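Pre-purchase inspection checklist, drink-prep cell, Drumulthorpe site
Filled in by Felicidad Estrella, August. Comments follow each item.

1. Finger pads, both sides. PASS WITH COMMENT. Textured face intact. Scuffing at one tip. Quote a spare set from Jatmont with the main order, 14-day lead time.

2. Clearance at the glass. PASS. Ribbed tumbler and bottle standing side by side are the tightest case we plan for.
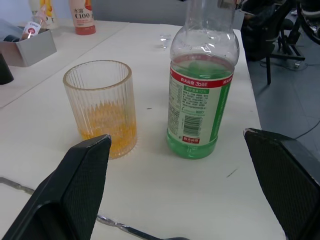

Should spare fingers come out of the capital budget or out of consumables?
Consumables, from the second set on. The first spare set ships with the arm and is booked with it.

3. Cable routing at the wrist. OPEN. Loops need a fixed service length before we sign. Onyeka priced a dress pack per arm; Bristau did not, and must requote.

4. Tabletop. OPEN. Two panels with a seam. Budget for a one-piece top — leveling two panels took some 81 minutes at the last install.

5. Liquids near joints. OPEN. Ask both vendors for the ingress rating in writing, wrist and gripper separately.
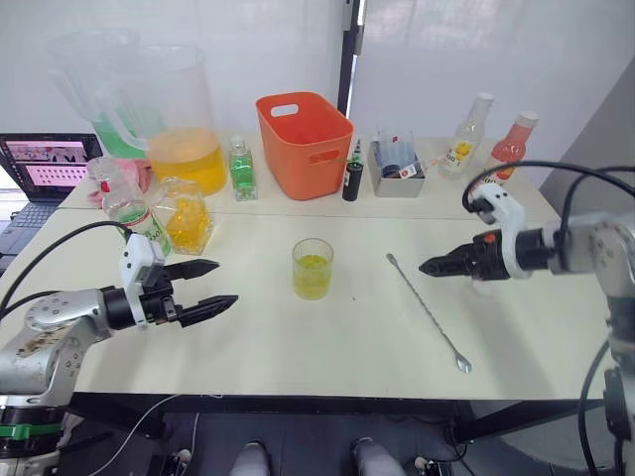 The rating decides whether we also buy sleeves. If sleeves are needed, add six per arm per year and recheck payload with them fitted.

6. Emergency stop. NOT CHECKED. Reach from the operator side to be measured after the final layout.

7. Contingency. Hold 10 percent until items 3 to 5 are closed. Do not release the purchase order on a verbal answer.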